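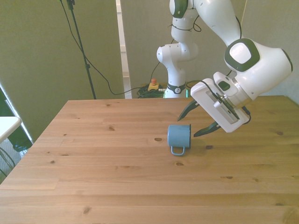 Blue enamel mug, pine table.

6 April 2022

Second full day on the rainwater tank. Flushed the line from the downspout again this morning because yesterday's sample still had grit in it. The first-flush diverter holds 30 liters, which on this roof area clears the first half millimeter of rain. I had it set too small last season and the sediment filter paid for it.

Tank is 2000 liters, polyethylene, on a compacted gravel pad. The pad has settled at the north corner. Put a level across the base ring and shimming is not an option under that load, so the tank has to be drained down and the corner repacked. Current volume by the sight tube is 800. Will run it out to the orchard overnight through the half-inch line and see where it stands at breakfast.

Boonsong Nilsuwan came by after lunch with the Barnel float valve. The thread is metric and the tank fitting is not. He has an adapter at his place, brass, and will bring it with the spare washers. We talked about the overflow. He would move it to the east side and run it into the swale. I agree on the swale but want to keep the outlet where it is — cutting a second hole in a sound tank wall is a bad trade.

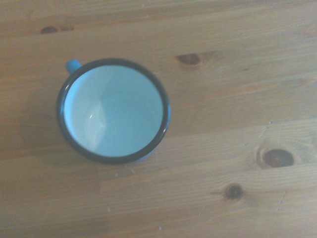 Does the screen on the inlet need to be finer than the gutter mesh? It does, since the gutter mesh only stops leaves and the inlet screen has to keep mosquitoes out.

Replaced the inlet screen with stainless and clamped it. Old one had a tear at the seam, small, on the underside where I never look.

Pump: Orus, four years old, pressure switch cutting in late. Adjusted the nut a quarter turn. Cut-out now at 60 psi, steady over six cycles. Checked the pressure tank precharge with the pump off and the line open, and it was low. Topped it up with the bicycle pump.

To do: drain, repack corner, adapter, write to Tuấn Ninh for the rest of the rainfall log. His gauge has April and mine has a gap.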